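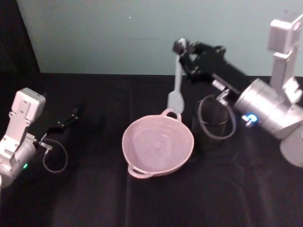

Ticket: Utensil station, Haruna prep kitchen
Opened: Feb 21, 2021
Status: Open, waiting on Narnard
Priority: Normal
Site: Drokdale

Problem as reported: Since the arms took over putting utensils back between batches, the day crew has been stepping in to finish the job by hand. The cell stops with "place not confirmed" and waits. The crew was told they would be free for portioning during these stops. They are not.
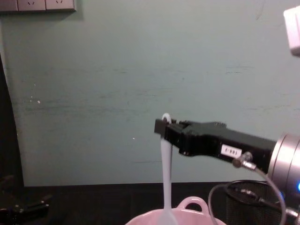
Log, first entry. Pulled the stop history from the Binby controller. 40 stops out of 400 cycles, all on the place step and none on the pick. Restarted the controller and reran. No change.

Log, second entry. Asked the crew how they clear a stop. Most take the utensil out of the jaws and press resume. The controller books that as a good cycle, so the daily report looks better than the shift does. Please do not close this ticket on the strength of the report.
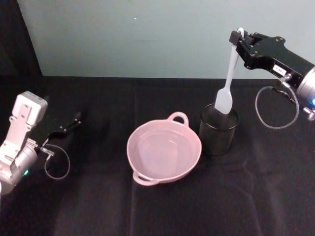 Log, third entry. Lowered the release height by 2 mm and ran 275 cycles. Fewer stops, but not gone. Put the old height back until Narnard signs off – the crew does not have rights to change it and should not be asked to. 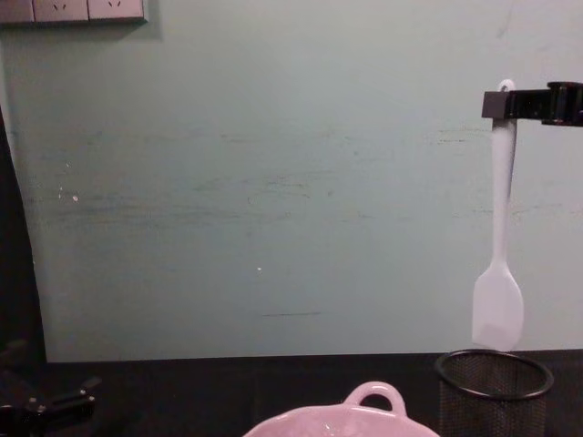 Place tolerance is the next thing to check. The taught point was set in April with a wider container and I can't find a record of it being taught again. The spatula has to come down over the opening of the black mesh holder, with the pink bowl standing off to the left, so an error to that side matters too. Narnard to confirm whether the point can be retaught on site.

Requested from Narnard:
Reteach procedure for the place point.
A separate button for "cleared by hand", so those cycles are counted as stops.
Operator rights for the shift lead.

Crew hours stay as they were before the install until this is fixed. Portioning cover is still being borrowed from the dish room.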